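Serving trays, Jarnesness range

# Javier serving tray, large, dark brown

The Javier is the largest tray in our Jarnesness range. It is meant for carrying a full table's worth of bowls, cups and side dishes from kitchen to table in one go, and it is the one most of our café and canteen customers order. It has a raised rim all the way round, an oval cutout handle at each end and a glossy finish with a slight texture to it.

## At a glance

- Product name: Javier, large
- Order code: JAV-32
- Colour: dark brown
- Finish: glossy, lightly textured
- Handles: 2, oval cutouts
- Sold: singly or in packs of 7
- Guarantee: 2 years
- Delivery: from our Nulance warehouse

The order code is printed on the packing slip and on the box, but not on the tray itself. Please keep the slip if you think you may want to order more later.

## Size and carrying

The flat part of the tray takes four dinner bowls without them touching the rim, or two dinner plates with a glass beside each. For cereal bowls and cups you will get more on, though we would suggest leaving some space in the middle so that you can pick things up by the sides.

The handles are cut through the ends of the tray and sit close to the rim. An adult hand goes through with the knuckles clear of the table. If you wear thick oven gloves you may find them tight. Customers who always carry in gloves tend to prefer the Codent tray, where the handles stand up above the rim.

## Surface

The texture is fine enough that you can wipe across it with a cloth and not catch. It gives bowls and cups a little grip when you tilt the tray, but it is not a non-slip tray and should be carried level. If you need a true non-slip surface, we sell a clear mat that drops inside the rim. Order it as JAV-MAT.

Gloss shows fingerprints more than a matt surface does. On the dark brown they wipe off with a dry cloth.

## Cleaning and care

1. Tip off crumbs and wipe up spills soon after use.
2. Wash by hand in warm water with ordinary washing-up liquid.
3. Use a soft cloth or sponge. Scouring pads will dull the gloss, and we can't put that right under the guarantee.
4. Dry the inside of the handle cutouts as well as the flat of the tray.
5. Store flat or on its long edge.

Do not put the tray in the dishwasher, the oven or the microwave. Pans straight from the hob need a trivet under them.

## What goes with it

Plain white bowls stand out well against the dark brown, and a pale table top shows off the shape of the rim and the handles. Red cups make a good strong contrast if you want some colour on the table. Bowls, cups and cloths are not included with the tray.
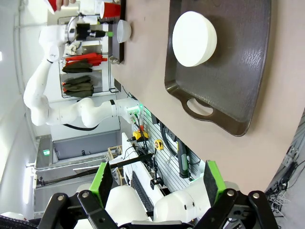
## Packs and prices for larger orders

Single trays come in a card sleeve. Packs of 7 come in one box with paper between the trays. The trays nest, so a full pack takes up little more shelf room than a couple of trays laid side by side would.

Trade prices start at two packs. For canteens, schools and halls ordering in quantity, write to Hortensia Bermúdez on the trade desk and say how many you need and whether you want mats with them. We can hold stock for up to 32 days against a written order.

The next delivery of dark brown is due in April. We made 2000 in the last run and expect the same again.

## Returns and spares

Unused trays can be sent back in their sleeve or box for a full refund, less postage. If a tray reaches you chipped or scratched, send a photograph and the number from the packing slip to Teodoro Abella in customer service and he will arrange a replacement. You don't need to post the damaged one back unless he asks for it.

Mats are sold separately and can be replaced at any time. They fit both the current Javier and the older one with the square corners.

## See also

- Javier serving tray, small
- Codent tray with raised handles
- JAV-MAT clear tray mat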